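The Durnano's first report reached me at 6:12, while I was still putting my boots on to go and do its job.

I had walked the Flevwood river path for eleven years with a clipboard. I wrote "fence OK" and "hedge needs a trim" and ate my sandwich by the water. Then Doloson Parks & Banks bought the robot, and I was promoted to Route Supervisor, meaning I got a chair.

The chair is at Esteban Yard, in a room with a heater and one window facing the salt pile. I was told to review what the robot sent and press Accept or Query.

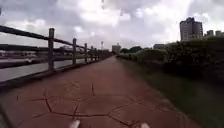
## Query

By ten o'clock I had 53 alerts. All 53 said SURFACE LINE, POSSIBLE CRACK. I pressed Query and typed, "It's the pattern." The system thanked me and asked for a severity from one to five.

I called the office. The woman there used to do the hiring and now did the robot's calendar. She said the vendor had a form.

"Can't I just tell it?"

"You can tell it on the form."

My old partner on the route had taken the buyout in February and gone to drive a school bus. He called at lunch to ask how the new guy was.

"Punctual," I said. "Worried about the floor."
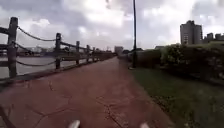 He wanted to know if it had seen the heron. I scrolled back through the whole morning. There was no box for herons, so if it had seen one it had kept quiet, and I thought a little less of it.

At two the alerts reached 209. I gave every one a severity of one. Then I felt bad, gave a three to a nice one by the railing, and a work order printed itself behind me with my name on it.

So I put my boots back on. I caught up with the Durnano a mile along, rolling at the pace of a man who isn't paid by the hour.

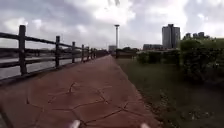

I walked beside it for a while. The wind was coming off the river and my knees were glad to be asked. When I stopped to look at the fence, it stopped too, and my phone buzzed in my pocket.

OBSTRUCTION ON PATH. ACCEPT OR QUERY?

I ate my sandwich first. Then I pressed Accept.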